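Notebook, September, 4:20 pm

Back on the celebrity marriage clippings (yes, still!). Agnese Vasiliauskas and I finished sorting the Gadus box, so that's 2,798 gossip items read, and 967 of them mention a wedding. The Storano scrapbooks are next and they smell awful.

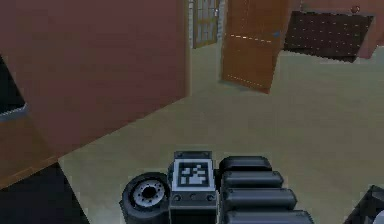

Render: reddish-brown panel, grey-green floor.

Coding got messy today. Is "quietly separated" a split or a rumor? Agnese says rumor unless one of the couple is quoted, and I gave in after we disagreed on 77 items in a row of the Brestley columns, which I swear were all written by the same grumpy person. 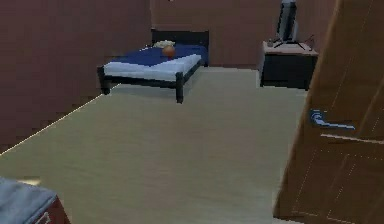

Anyway, I'm redoing those tonight with her rule, and actors who remarried the same spouse get their own code (we have 3 so far, I love them). Ozoliņš transcripts still missing pages from the second interview. Ask again before lunch tomorrow, and bring the good stapler back.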